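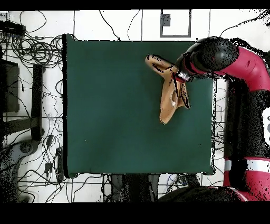
Waqas Awan wants to know why we bother ironing a duster before it goes in the drawer, when it will be a rag again by teatime. Fair enough, and I have been turning it over most of the morning, December, kettle on, heating only just getting going.

My answer, for what it's worth, is that it's the folding that matters and the iron is only there to help me see what I'm doing. The tan cloth has a mind of its own. Pick it up by one end and the rest hangs down in a bunch, and you can't tell a corner from a crease until it's spread out. I do like it against the dark green, though! The old Arkcombe sheet was so pale that I kept losing the edges altogether.

Notes on the Handska method, before I forget them again:

Lift by a corner if you can find one, and let it hang a moment before laying it down. Smooth from the middle outwards. Fold in 2, turn, fold in 2 again. Don't tug at the hem, it only goes wavy (my fault, the whole of last month).

The Jadoon pile is at 59 folded out of the 100 we said we'd do. I had hoped to be further on, but I went back and refolded a few that were leaning badly in the stack, and I'm not sorry.

Groso say they can send 300 more in a heavier weave. I'd like to try a handful first, as heavy cloth holds a fold nicely but makes a fat stack, and the drawer is shallow.

Waqas, if you're reading, the iron is back on the top shelf.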